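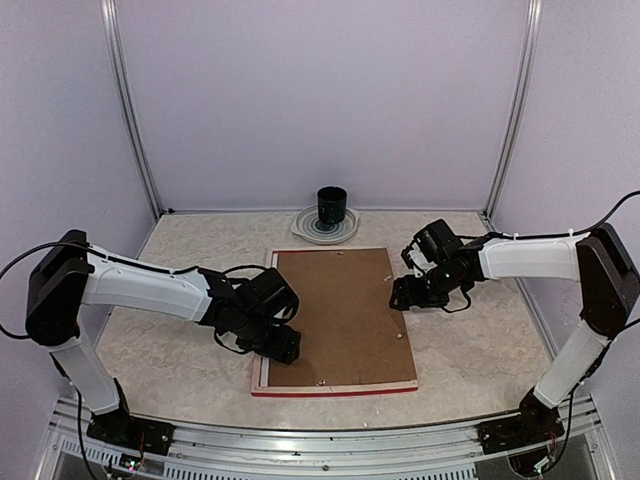 **Demonstration gathering**, also called *demo collection* and, among the people who do it all day, "feeding the thing," is the practice of recording a robot while a person steers it through a task, so that a learning system can later attempt the task by itself. The recordings are known as demonstrations or episodes. A person who produces them is an operator, a title that covers a good deal of sitting still.

## Method

In the two-armed form of the practice, an operator usually moves a pair of small leader arms, one in each hand, and a matching pair of follower arms copies the motion at the work surface. Cameras and joint sensors record what happens at a fixed rate. The operator then puts the objects back more or less where they were, but not exactly, and does it again.

The "not exactly" matters. A system trained on a picture frame that always lies in one spot learns mainly about that spot. Collection plans therefore call for shifts in position and angle, and for stray items such as a cup left standing behind the work. Operators asked to be random tend to be random in the same few ways, so many plans now supply a printed layout for each episode.

## Typical tasks

Early sets favored stacking blocks, a skill for which there was little outside demand. Later ones turned to household chores and light assembly. Picture frames are a common choice for two arms: the frame lies face down with its backing up, one gripper steadies the board, and the other deals with the small metal pieces near the edges. The job takes a person a few seconds and a bit of swearing. By remote arm it takes longer, and the swearing is not recorded.

## The Hostine set

Hostine, a frame-and-fastener collection directed by Gleice Marinho, is often cited for the candor of its notes. It holds 1,068 episodes, of which 930 were kept for training. A further 136 were set aside as failures, and the remaining two are listed as "lunch." The recordings were made on a pair of arms run with Zukell, a control program whose manual was written by Vratislav Tóth and is longer than the program.

Marinho's operators, Osvaldo Moura and Lucimara Bezerra, worked in alternating shifts. Moura approached the board from the left almost without exception, Bezerra from the right. The first trained model, having studied both, paused over the middle. Episodes were afterward labeled by operator, and the pause grew shorter.

## Disputes

Whether failed attempts should be kept is a long-running argument. Berkay Sezer, who assembled the earlier Frota set of 494 episodes, threw out every fumble and got a model that performed smoothly until it dropped something, at which point it carried on smoothly without it. Marinho's group held that recoveries are the most useful part of a recording, and began asking operators to make mistakes on purpose. Bezerra's log for June notes that this was harder than making them by accident.

A second dispute concerns speed. Slow demonstrations are cleaner, but a model copies the slowness along with everything else, including any hesitation while the operator thinks about something unrelated.

## See also

- Leader and follower arms
- Rostar (episode labeling tool)
- Imitation learning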